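Agreed value or stated value for an older coupe?

Posted in Collector & Weekend Cars

Ayten Türkmen
Bought a 16 year old Cluvus coupe in September, manual, 2,863 miles a year on average going by the service book. Garage kept. My regular insurer wants to write it as a normal used car, so if it gets totaled I get book value and that's nowhere near what these are selling for now. Got a quote from Dralar for a "stated value" policy and it's $300 cheaper than the agreed value one from Gündoğdu. Are these the same thing with different names? The guy on the phone kind of said yes but he was in a hurry. I do drive it to work maybe 2 days a month, does that matter. Thanks

Gusus_owner
Not the same. Stated value = you tell them a number, and in a total loss they can usually pay that OR the actual cash value, whichever is less. Agreed value = you both sign off on a number up front and thats the check, minus deductible if there is one. Read the loss settlement part of the policy, skip the brochure. Should be a page or so.

I had stated value on my old Gusus wagon. Hit in a parking lot, totaled, they paid well under what I had put down. Perfectly legal, it was right there in the wording. Didn't read it. My fault.
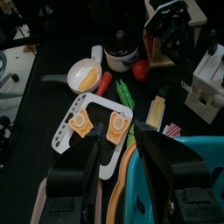

Last edited 19 April 2020

Forgot to say, the work driving. That can matter more than the price. A lot of collector policies say no commuting at all, or "occasional pleasure use" which is vague on purpose. Ask Gündoğdu in an email so you have the answer in writing. Also ask if you need a second car for daily use, mine did want proof of that. And send photos plus the purchase receipt when you apply, makes the number easier to agree on.

tworows
whatever you do get it appraised. cost me less than a set of tires

slowlane_dan
Mostly agree with the long answer above but wording varies by state and company, I've seen a policy that said "stated" on the front page and then read like agreed value inside. So check before you pay the extra. Mileage caps too. Mine is fine with what you drive, over that and I have to call them. Raise the value every year at renewal if prices keep climbing, they wont do it for you. I let mine sit at the same number way too long.

Ayten Türkmen
Ok read the Dralar one. It says the lesser of. Going with Gündoğdu, emailed them on the commuting, will post what they say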